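Packaging and the Shopper: notes for session 2

These are my own notes tidied up a bit, so forgive the gaps. If you missed the session, read them with the reading list open next to you, and do have a go at the task at the end before we meet again.

Where we got to last time

We finished on the question of what a pack is for. Most of you said "to keep the food in", and fair enough, it is. But a pack has to travel, stack, survive being dropped by someone in a hurry, and then stand on a shelf and be picked out by a person who is thinking about their bus home. I'd like you to keep that person in your head all term. I call her the Remley shopper, after the first shop I ever worked in, and she is always tired and always carrying too much.

Shape before words

My main point this week is that we see shape and colour well before we read anything. You can test this in your own kitchen. Ask someone to fetch the rice and watch them reach for it — they won't be reading labels, they'll be going for the tall one or the blue one. When the maker changes the shape, people stand there looking lost, even when the name is in enormous letters.

Tubes are a lovely case. A bag of crisps slumps and turns its face away from you. A tube stands up, takes the same bit of shelf every time, and gives you a curved front that can be read from the side (well, partly read, we'll come back to that). The drawback is that a curve hides things. Anything printed more than a little way round is gone as far as the shopper is concerned, so the name, the flavour and the picture all have to fight over a narrow strip.

Colour as a filing system

Once you have a range in one shape, colour does the sorting. One body colour for each flavour, and something that stays the same right across the family, very often the lid. The shared part says "we belong together" and the changing part says "but I'm the one you like". Timo Sauerland, who taught me most of this, used to make us sort a shelf with our glasses off. I still think it's the best exercise in the subject, so if you wear glasses, you have a head start!

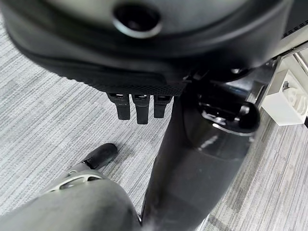
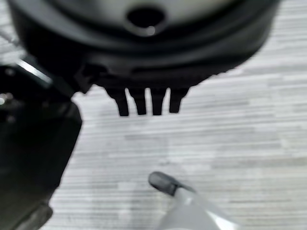
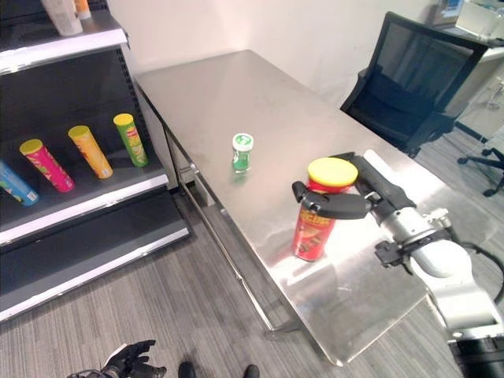
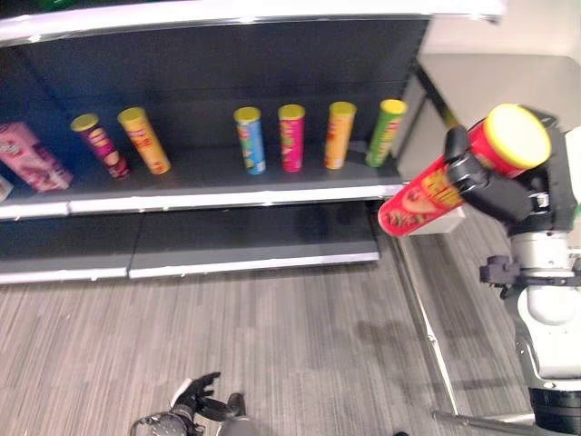
In the last picture, look at the yellow lids running through the different coloured canisters.

Gaps, leaning and the untidy shelf

Textbooks love a perfect shelf. Real shelves are perfect for a few minutes at opening time and then people arrive. Things get nudged, put back in the wrong place, turned to face the wall. So a design has to work when it's crooked, and I'd go further and say you should only ever judge one when it's crooked. Print your label, wrap it round something, knock it sideways and walk away from it. If you can still tell what it is from the door, keep going.

The Testitmont biscuits

Iolo Watkins brought this one in, and it got us arguing so well that I ran over by 11 minutes (sorry, again). Testitmont sold a plain biscuit in a cream box with brown lettering for years. Then they moved the whole range into dark green, very handsome, and the small shops in Flosdale started sending it back. Their regulars thought the old biscuit had been dropped. It was sitting right in front of them.

Iolo's view was that the green was simply a bad colour for biscuits. I don't agree, and I said so at some length. I think the trouble was changing everything in one go. Keep the box shape and the lettering, change the background, wait a while, then change the next thing. You carry people along with you that way. A few of you thought the shops should have put up a sign, but remember our tired shopper, she isn't reading signs.

The Pumphrey survey

You have the summary sheet from this. They asked 2626 shoppers to name a product from its outline alone, and 183 of them refused to guess at all, which I find oddly cheering. Have a look at which outlines did well and ask yourselves what they have in common. My hunch is that it's the top of the pack that matters most — shoulders, caps, lids — but I'd like to hear a better idea.

Task for next time

Choose one pack from home that comes in several flavours. Draw it twice, once with everything on it and once with only shape and two colours. Show the second drawing to somebody who doesn't do this course and write down exactly what they say, even if it's rude. Bring both drawings and the pack itself. Empty is fine, rinsed is better.

Reading: chapter 2 of the course book, and the short piece on lids in the shared folder.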